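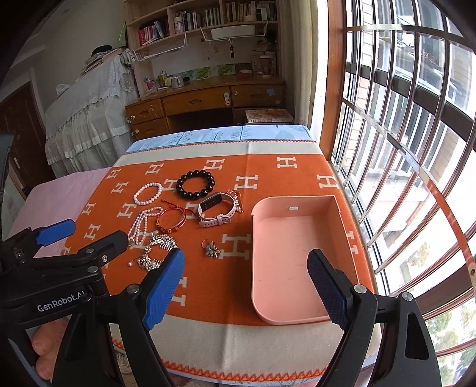

I've been doing my stretches every morning for 35 days now, and I'd like it written down somewhere before I get too pleased with myself and stop. My hips were the reason I began, along with a remark from Kiri Trevaskis (who is seventy-one and can put her palms flat on the floor without so much as bending a knee) that I got out of her car like somebody climbing out of a well. She wasn't wrong! So I asked her for her routine, and she wrote it out for me on the back of a seed packet, and I've been working through it ever since, spread out on the floor between the bed and the wardrobe. The first week I took everything off before I started, watch and rings and all, because anything round my wrist dug in the moment I leaned on my hands. A bracelet of big round beads like the black one on the orange blanket is about the worst thing you could wear for it, lovely as it is with a plain jumper.

The routine takes me 13 minutes if I don't dawdle, and I do dawdle. There are the calf stretches against the wall, then a sort of slow lunge, then one where you lie on your back and hug a knee and think about breakfast. I hated the lunge. I wobbled so badly that I had to hold on to the wardrobe door, and the wardrobe door swings, so you can imagine. By the third week I could do it with one finger on the wall, and I rang Kiri to tell her, and she said very kindly that I might try it with no finger.

I did go to a proper class as well, just the once, at the Dilano studio up the hill. The teacher, Nusrat Nanayakkara, was very patient with me and never made me feel like the oldest or the stiffest, though I was at least one of those. She told me I was holding my breath in all the hard bits. I had no idea! I'd been turning pink for a fortnight and putting it down to effort. I now count out loud on the breath out, which annoys the dog next door but has made more difference than anything else, and I'd tell anyone starting to begin with that.
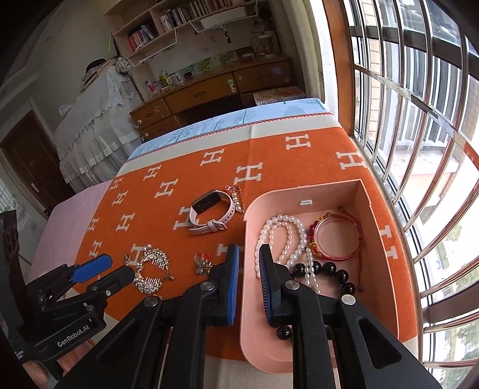
Sticking at it has been the harder part. I'm somebody who once bought 400 herbal tea bags in a sale on the strength of a New Year's resolution, and I still have 254 of them. What has helped this time is a small daft system with beads, which my sister-in-law Dilruba Rathnayake used when she gave up biscuits. You have a saucer and a jar, and every morning you finish, one bead goes across. Mine are odd ones from a necklace that broke years ago, big round pearly things much like the larger strand looped in the pink box there, and they make a very satisfying clink. I keep mine by the kettle so I see them first thing. On the two mornings I really didn't want to bother, it was the clink I got up for, silly as that sounds.

As for results, well, I can reach my shins. I can put my socks on standing up, left foot anyway, and the stairs at the library don't bother me the way they did. I haven't lost any weight, and I still sleep badly if I eat cheese late, so I won't be making any grand claims. Kiri wants me to walk the Droltberg path with her in September, the long way round with the stile at the top, and I've said yes, though I've asked her to bring the flask.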